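About Pranstead 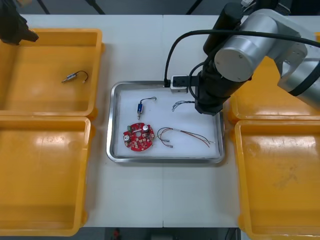 Yellow bins and a metal tray on the white work table

Pranstead is a small record label and mail order for heavy music: black metal, death metal, doom and some things that are difficult to put in a box. We began with one cassette by the band Fuven, made in 25 copies. They were gone before we had finished writing the addresses. The second edition was 56 copies, and after this we understood that we needed a proper name and a bank account.

Today our catalog has 408 titles. Most of them are from other labels, with whom we trade. Our own releases come out on vinyl, CD and tape, and the largest pressing we ever made was 1000 copies, for the second album of Cliko. We do not plan to go higher than this. A bigger pressing means a bigger storage room, and we prefer to pay for the mastering.

How we choose bands

We listen to every demo that arrives, but it can take some months before you receive an answer. Please send a link and a few words about the band. Long biographies are not necessary. We like recordings with a character of their own, even if the sound is rough. We do not ask the bands for money, and we don't take rights for longer than the contract of one release. When the edition is sold out, the band is free to go with the music where it wants.

The bands receive their part in copies or in cash, and they decide this before the pressing. Amaral, who play slow and very long songs, took all of theirs in copies and sold them on tour in May.

The mail order

Orders leave two times per week. Records are sent outside of the sleeve if you write this in the comment field, otherwise we leave them sealed as they came from the plant. If something arrives broken, write to us with your order number and keep the package until we answer.

We also carry patches, shirts and a few printed zines. Shirts are not restocked as a rule — when your size is gone, it is gone.

Shops and distributors

We give wholesale prices from five copies of one title, and we are always open for trades with other labels. Send us your list, and we will send ours back. The current wholesale list is from Mon 15 July. Please use the contact form for all questions, also for interviews and promo requests. You can write in English, German or Portuguese.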